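Ticket: slow export of kitchen catalog pages
Opened by: Iraklis Chrysikopoulos, Vakodora
Assigned to: Orestis Vrettos, Bradava support
Date: 2020-07-29

The PDF export stops at page 30 and gives the message "job expired". Smaller catalogs finish well.

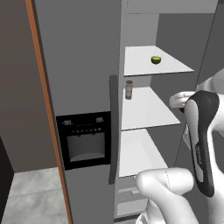
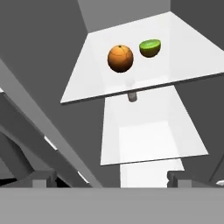 Reply from Orestis
Please set the limit of items per job to 1,000 and try again. Which server do you use, Statcombe or Koutsoukos?

Reply from Iraklis
It is Statcombe. The limit was already 1,000. I ran it 2 times more - same page, same message. On Koutsoukos the same catalog was exported without error.

Reply from Orestis
Thank you, then it is the queue on Statcombe. I have moved your account to Koutsoukos. Ticket stays open.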